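**Leaf wallpaper** is wallpaper printed with foliage as the main event: palm fronds, banana leaves, ferns, ivy, willow, the odd fig. It overlaps with floral wallpaper (lots of patterns have both), but on this site I file a paper under leaf if you'd still recognize the design with every flower taken out. I've been hanging, stripping and hoarding the stuff for years, so expect opinions mixed in with the facts.

## What counts

The big split is between trailing patterns and packed ones. Trailing patterns send a stem up the wall and let leaves branch off it, with plenty of background showing. Packed patterns cover the ground almost completely, leaf over leaf, so you get a kind of hedge effect. Tropical papers are mostly packed. Willow and ivy papers mostly trail, though I own a scrap of ivy so dense it looks like the side of an old church.

There is also the scattered type, where single leaves float around with no stem at all. Sellers sometimes call these "botanical sprig," and they are the easiest to live with in a small bedroom. I find them a bit dull!

## A short history

Leaves have been on walls for a lot longer than paper has. Painted plaster, woven hangings and stamped leather all used them, and early wallpaper borrowed freely from all of those. Block printing suited foliage very well, because a leaf that lands slightly out of register still looks like a leaf, where a face or a building would just look wrong.

Machine printing in the nineteenth century made the papers cheap, and that's when they spread out of the grand front room and into hallways, stairs and rented rooms. Colors were a problem. Some of the bright greens of the period were made with arsenic compounds, and if you are stripping a very old house and come to a vivid green layer, please stop and get it tested before you start scraping or sanding.

The tropical look had its big moment in the middle of the twentieth century, when hotels and restaurants wanted people to feel they were somewhere warm. Huge banana leaves, deep greens, white or pink trim. It went out of style, hung on in a few dining rooms, and came roaring back once digital printing let people order a single wall's worth.

The smaller makers are harder to trace. My own favorite is a paper sold as Fleltau, a big split-leaf pattern in two greens and a muddy blue, which I first met on the landing of a guesthouse in Brovden. I still have no idea who drew it. The roll ends I have say only "Fleltau" and the number 155, and I've seen the same number on a plain stripe, so it may be a color code and not a pattern number. If you have a roll with a full label, write to me!

## Repeats and matching

The repeat is the distance before the pattern starts over, and with leaf papers it is the thing that trips people up. A large tropical design can have a very long repeat, and you lose the leftover from every strip you cut. Always buy over what the wall area suggests. I've papered the same back bedroom twice because I came up one strip short and the next batch was a shade yellower.

You'll see these terms on the label:

- **Straight match** - the leaves line up straight across from strip to strip.
- **Half drop** - each strip is shifted down by half a repeat. Very common with foliage, and it hides the rows nicely.
- **Random match** - no lining up needed. Rare for leaves, apart from the scattered kind.

Half drops scare beginners, but number your strips on the back in pencil and work from two rolls, cutting odd strips from one and even strips from the other. You waste a lot less that way. 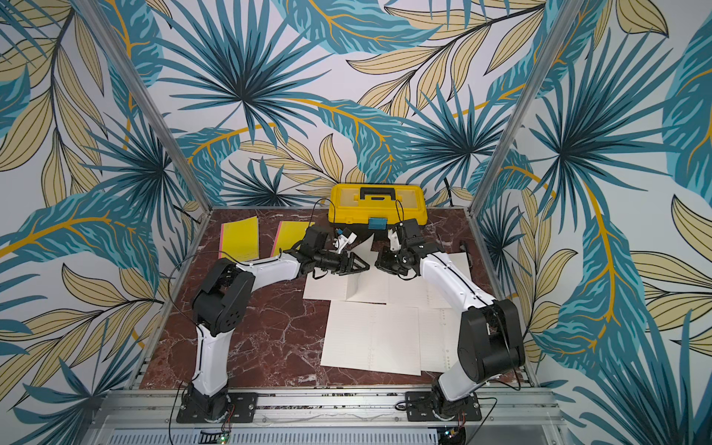
*Tropical leaf wallpaper behind a reddish-brown marble tabletop, with a yellow toolbox against the wall.*

## Colors and what goes with them

Green on white is the default, and it's hard to get badly wrong. Green on black is dramatic and shows every scuff and every badly butted seam. Green on pink is lovely in a powder room, and I will not be argued out of that.

Natural materials tend to sit well with the patterns: wood, cane, stone, linen. Reddish and brown tones are especially good next to green, as any gardener with a terracotta pot can tell you. What I'd be careful with is a second busy surface. Heavily veined stone or a loud rug can start a fight with the wall, and the usual fix is to let one of them be large in scale and the other small.

Lamps matter more than people think. The Fleltau paper looks gray-green in my hall in the morning and nearly teal at night under a warm bulb. Tape a big sample up and leave it there for 5 days before you order, moving it from one wall to another if you have the patience - a sample the size of a postcard tells you next to nothing about a leaf the size of your arm.

## Hanging it

Start from a plumb line. Stems that lean are far more obvious than stripes that lean, at least to my eye, and door frames in older houses can't be trusted.

I like to center the first strip on a chimney breast or behind the bed, then work outward to the corners. Corners themselves should be cut and overlapped a little, never wrapped in one piece. On packed patterns the mismatch in the corner mostly disappears. On trailing ones it won't, so put your worst corner behind a door or a tall cabinet.

Paste-the-wall papers are easier and I'd steer any first-timer toward them. Older papers and most hand-printed ones need soaking time on the table, and that time varies by maker, so read the sheet that comes in the roll. Smooth with a brush on matte inks. A plastic smoother can leave shiny tracks across dark green, and they don't come off.

## Cleaning and repair

Vinyl-coated papers can be wiped with a damp cloth. Uncoated ones can't, and a dry sponge or a soft brush is as far as I'd go. Keep your offcuts! To patch a torn spot, tear (don't cut) a matching piece so the edges feather, and follow the outline of a leaf as you go. In a packed pattern the patch can be very hard to find again. I have one in the Sutherland fern in my kitchen that I've lost completely.

## See also

- Floral wallpaper
- Half-drop repeats
- Filtcombe trellis papers
- Stripping old wallpaper safely

*Last revised Thu 22 August. The section on borders is still missing and should go up in September.*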